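Prellow opens its second salon at Bakell, with barbering and a proper colour bar

For immediate release

I've been cutting hair in Rudarach for 12 years, and I still get butterflies typing this: we're opening a second salon! Prellow at Bakell takes its first clients in July, in the old Kuhlmann shoe shop (if you grew up round here you probably had your feet measured in it). My knees are already sore from painting skirting boards.

So what are we doing in there? The big one is barbering. Men have been sitting in our Rudarach chairs for years and asking for a skin fade, and I've been sending them up the road. No more. There will be three barber chairs along the front window, walk-ins all day, and hot towel shaves if you book.

Behind that is the colour bar, where you can sit up at the counter while we mix your shade and have a good natter about it. Patch tests are free and need doing two days before your appointment, even if you've had colour with us before. Please don't skip it, I will send you home!

The whole shop is on one level, and there's a quiet hour first thing every Thursday with the radio off and the dryers kept to the back room. Several of our regulars at Rudarach asked for one and it's been full ever since we started it, so it was always coming with us.

Prices are the same at both salons. Loyalty cards work at both too, and yes, your half-filled one still counts. Gift vouchers bought at Rudarach can be spent at Bakell from the first morning.

We're also looking for a junior stylist and a Saturday assistant. No need for a fancy CV, just pop in with a note telling me what you like doing and when you're free.

Bookings for Bakell open at 9am on the first of the month, in either salon or by phone. Press are welcome to come and have a nose round beforehand, just ring the Rudarach salon and ask for me.

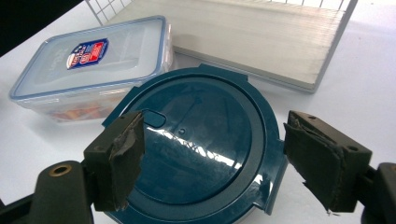
Bienvenido Talavera: Will the Bakell barbers be doing children's cuts as well, or do I keep bringing my two over to Rudarach? And is there anything after school hours?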